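객실용 음료 진열 카운터 CM-42
Climent 숙박·업무 공간 가구

제품 개요

CM-42는 호텔 객실, 임원 회의실, 방문객 대기실에 음료를 비치하기 위하여 설계된 벽면 부착형 카운터입니다. 별도의 냉장 설비를 두지 않는 공간에서 상온 음료를 정돈된 상태로 제공하는 용도로 사용되며, 상판은 짙은 색의 원목으로 제작됩니다. Climent의 숙박·업무 공간 제품군 가운데 상판의 깊이가 가장 얕은 모델로, 통로 폭이 넉넉하지 않은 객실에도 설치할 수 있습니다.

본 제품은 상판, 하부 지지대, 벽체 고정용 철물로 구성됩니다. 후면 패널은 기본 구성에 포함되지 않으며, 기존 벽체의 마감을 그대로 활용하거나 별매품인 후면 패널 BP 시리즈를 추가하여 주문하실 수 있습니다.

적용 공간

객실에서는 출입문과 옷장 사이의 벽면 또는 책상 측면에 설치하는 것을 권장합니다. 회의실에서는 참석자의 동선과 겹치지 않는 측면 벽이 적합합니다. 대기실에 설치할 경우에는 안내 데스크에서 상판이 보이는 위치를 선정하여 주시기 바랍니다. 재고의 확인과 보충이 한결 수월해집니다.

직사광선이 장시간 닿는 창가와 난방 기구 바로 옆은 설치 위치로 적합하지 않습니다. 상판의 색상이 변할 수 있으며, 비치된 음료의 품질에도 영향을 줄 수 있습니다.

음료의 배열

상판의 깊이는 음료병을 한 줄로 세우는 방식에 맞추어 정하였습니다. 두 줄로 배열하면 뒷줄의 상표가 가려지고 병을 꺼낼 때 앞줄이 넘어질 우려가 있으므로 한 줄 배열을 원칙으로 합니다. 모든 병은 상표가 이용자를 향하도록 놓고, 같은 제품은 나란히 붙여 놓습니다. 종류가 다른 제품 사이에는 손이 들어갈 수 있는 간격을 둡니다.

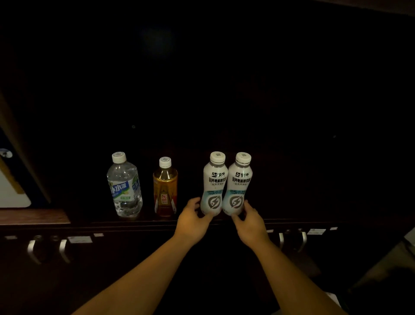

음료 배열의 예. 왼쪽부터 补水啦, 东鹏, 蒙牛 乳钙电解质饮料 두 병.

높이가 서로 다른 병을 함께 비치할 때에는 투명한 용기를 한쪽에 모으고 불투명한 용기를 다른 쪽에 두면 전체 배열이 안정되어 보입니다. 컵이나 안내 카드를 함께 두고자 하는 경우에는 상판의 한쪽 끝을 비워 두십시오. 음료병 사이에 카드를 끼워 세우는 방식은 권장하지 않습니다.

카운터 뒤쪽의 벽면은 검은색에 가까운 어두운 색으로 마감하실 것을 제안합니다. 흰색 뚜껑이나 밝은 색 용기가 뚜렷하게 드러나 이용자가 음료를 쉽게 찾을 수 있습니다. 다만 광택이 강한 마감재는 천장 조명이 비쳐 보일 수 있으므로 무광 또는 반무광 제품을 선택하여 주십시오.

제품 사양

모델명: CM-42
설치 방식: 벽면 부착형
상판 소재: 원목
상판 색상: 짙은 갈색, 흑갈색
상판 길이: 1474mm(표준형), 2000mm(확장형)
상판 두께: 42mm
후면 패널: 별매(BP 시리즈)
조립: 현장 조립

표준형과 확장형의 상판 깊이 및 두께는 동일합니다. 확장형에는 중앙 지지대가 추가되므로 하부 공간에 소형 수납장을 배치하실 계획이라면 주문 전에 도면을 확인하여 주시기 바랍니다.

설치 및 시공

설치는 지정 시공사인 Dokport가 담당합니다. 시공에 앞서 담당자가 현장을 방문하여 벽체의 구조와 배선 위치를 확인하며, 석고보드 벽체에는 보강재를 시공한 후 제품을 고정합니다. 보강 공사의 비용은 제품 가격에 포함되지 않습니다.

운영 중인 숙박 시설의 경우 객실 단위로 나누어 시공할 수 있습니다. Koutsoukos 호텔에서는 객실 23개에 표준형을 설치하였으며, 투숙객의 불편을 줄이기 위하여 층별로 일정을 나누어 진행하였습니다. 시공 관리를 맡은 Jaanus Mets 팀장은 객실 가구의 교체 시기에 맞추어 카운터를 함께 설치할 것을 권하고 있습니다.

관리 방법

일상적인 청소에는 부드러운 마른 천을 사용합니다. 음료가 흘렀을 때에는 즉시 물기를 닦아 내고, 당분이 남은 자리는 물에 적셔 꼭 짠 천으로 한 번 더 닦은 뒤 마른 천으로 마무리합니다. 연마제, 표백제, 알코올 성분이 포함된 세제는 표면의 도장을 손상시킬 수 있습니다.

음료를 보충할 때에는 병을 모두 들어낸 상태에서 상판을 닦고, 유통기한이 가까운 제품부터 이용자의 손이 먼저 닿는 자리에 놓습니다. 병을 상판 위에서 밀어 옮기면 미세한 흠집이 생길 수 있으므로 들어서 옮겨 주십시오.

주문 및 문의

주문은 수량과 관계없이 접수하며, 확장형은 주문 제작으로 공급합니다. 색상 견본은 Adlow 전시장에서 확인하실 수 있고, 방문이 어려운 고객께는 견본을 발송하여 드립니다. 9월에는 전시장 개편으로 인하여 일부 견본의 열람이 제한됩니다.

제품 상담: Polyxeni Liapis
시공 일정 문의: Usha Marar
비치된 음료는 제품 구성에 포함되지 않습니다.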